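Hervé Marty
Sep 15, 2020

1/ Can a machine do shop-floor chores yet? I spent August on one small piece of that at Travine: card handling at an unattended till. Short thread.

2/ The chore: pick up a payment card, turn it, put it in a reader slot. A new cashier has it on the first try. Our policy needed 3000 simulated episodes before it was worth logging.

3/ Grasping is the easy part. With two fingers on a thin, stiff object, success in simulation is over 70 percent. Insertion is at 20.

4/ Most of the gap is angle. A card held by one end leans a little, and the slot does not forgive a lean. The Poven controller corrects yaw well and roll badly.

5/ Simulated grasp, long side vertical, leaning slightly right. Issuer is Bank of Robots. Terms are NO REWARDS.

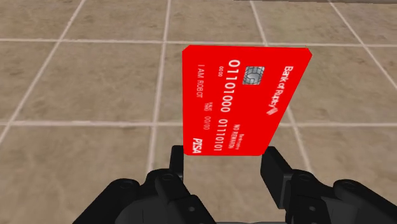 6/ Next: the same task on hardware. Soliman is lending us a reader. Friction will be wrong — it always is — so I expect both figures to drop.

7/ Household chores are further off. A till has one slot at one height. A kitchen drawer has whatever was put in it last night.

8/ Run 1434 is the one to look at if you have access to the Drodemeo logs. Failures are tagged by contact point.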